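Zasteck Shared Workshop
Progress report to the Lysenko Fund, small projects grant
Project: Zirska, a home-built arm for picking up and putting away
Report period ending December 2019
Prepared by Ronaldo Dumlao

Summary

The arm is built and moving. The gripper has been rebuilt once and is now on its second version. The wrist camera works. We are behind on the control software and ahead on spending for printed parts, and I explain both further down. I am asking to move a small amount between budget lines but I am not asking for more money.

Work since the last report

When I last wrote, in April, we had a base, a shoulder joint and a box of motors. The upper arm was held together with clamps. Since then we have finished the elbow and wrist, run the wiring inside the arm where it used to hang off the outside, and bolted the whole thing to a low stand so that it can reach the floor.

The low stand was a change from the proposal. The original plan had the arm on a bench, working at table height. Most of the people who come to our open evenings and asked what the arm was for wanted help with things on the floor: toys, shoes, laundry. Bending is the hard part for them. I talked it over with the other members and we decided to build for the floor first and leave the bench for later. The stand cost less than the bench mount would have, so there is a little left on that line.

The shoulder motor was the main source of trouble over the summer. It overheated when the arm was held straight out for more than a few minutes. We fitted a counterweight spring and changed the rest position so the arm folds back on itself between moves. It has run 21 sessions since then without tripping the cutout.

Gripper

The first gripper had flat plastic jaws. It could pick up a block but it slid off anything rounded. The second version has two angular black fingers with gray faces on the inside, and the gap between them narrows to a V. The V helps most with edges and handles, which settle into the narrow part as the fingers come together. It took three rounds of printing to get the angle right, and this is where the extra spending on parts went.

We have been testing it on household things that members bring in. Baskets are a large part of the work, because a basket that can be gripped by its rim can be pulled closer or tipped, and the arm does not need to reach as far. Woven ones are harder than plastic ones. The rim is thick and uneven, and the fingers have to come down on both sides of it without catching on the weave.
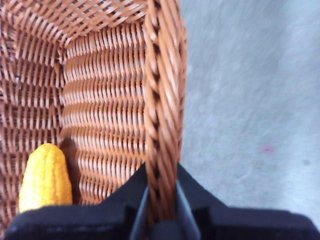
Wrist camera view of a rim grip on the wicker basket, with the toy corn cob inside.

The wrist camera has turned out to be worth the time it took. Before it was fitted, whoever was driving the arm had to kneel next to it to see where the fingers were. Now they can sit at the desk. The main weakness is that the camera sits very close to the work. Anything near the fingers tends to go soft, and the lower part of whatever is being picked up can be hidden behind the fingers. I would like to try moving the camera back on a short bracket — the printed part is drawn but not made.

Software

This is the part that is late. The arm can be driven by hand from a pair of joysticks and it can play back a recorded move. It cannot yet find an object and go to it without someone driving. The proposal said we would have a first version of that by now.

There are two reasons. The first is that the shoulder problem used up time I had set aside for programming. The second is that the motor controller we bought, the Zarkano board, reports joint positions more slowly than I expected, so the arm overshoots at the end of a move. I have worked around this by slowing the last part of every move. It is safe but it is not quick. I have been keeping the recordings from every driven session, and these will be used to build the automatic version.

Workshop use

The arm is set up in the back bay and is available to members who have done the safety briefing. The emergency stop has been moved from the stand to the wall, at standing height, after a member pointed out that reaching it meant leaning into the path of the arm. A second stop button is on the desk. There have been no injuries. One finger mount cracked when the arm was driven into the floor and was replaced the same evening.

Budget

Spending is within the total. The printed parts line is over, the mounting line is under, and travel has not been touched at all. I would like your agreement to move the unspent travel money to printed parts. It would cover the camera bracket and a spare set of fingers. Receipts are in the folder that goes with this report.

Next period

— Print and fit the camera bracket.
— Fix the overshoot, or replace the controller if it cannot be fixed.
— Get the arm to locate a basket on the floor and close on the rim without a driver.
— Write up the build, with drawings and a parts list, and put it on the workshop's site. The mechanical section is drafted. The wiring section still needs diagrams.

If you would like to come by and drive the arm, the desk controls take a few minutes to learn. Please let me know ahead of time so I can have it powered up.

Ronaldo Dumlao
Zasteck Shared Workshop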